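Mapping the Sunken Mill at Enimlow Reservoir
Student project report, Friday, July 16, 2021

When the water authority flooded the Enimlow valley, a small corn mill went under with it. Our group wanted to find out how much of the building could still be recorded without draining anything or sending a diver inside. We had 15 days on the water and loved nearly all of them!

Kavel is our name for the workflow: a towed sonar pass first, then a slow run over the walls with a camera, then everything joined into one 3D model.
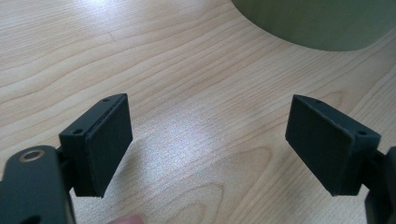 Why start with sonar if the camera gives the better detail?
The sonar tells us where the walls are, so the camera runs can be short and straight, and in murky water that saves a whole day.

We collected 1317 stills over the mill and kept 311 for the final model. Most of the rejects came from the north side, where silt hung in the water all morning. The wheel pit came out beautifully - you can follow the stone lip right round to the tail race.

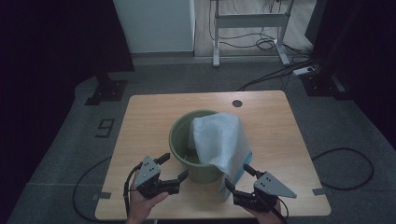
The joining software, Wiltano, struggled with the long plain wall on the east side and folded it in on itself twice. Adding 23 control points by hand fixed it. We then compared the model with the old Hepburn estate plan, and the doorway is on the opposite side from where the plan shows it. That was the best afternoon of the project.

The January test dives in the college pool are written up separately.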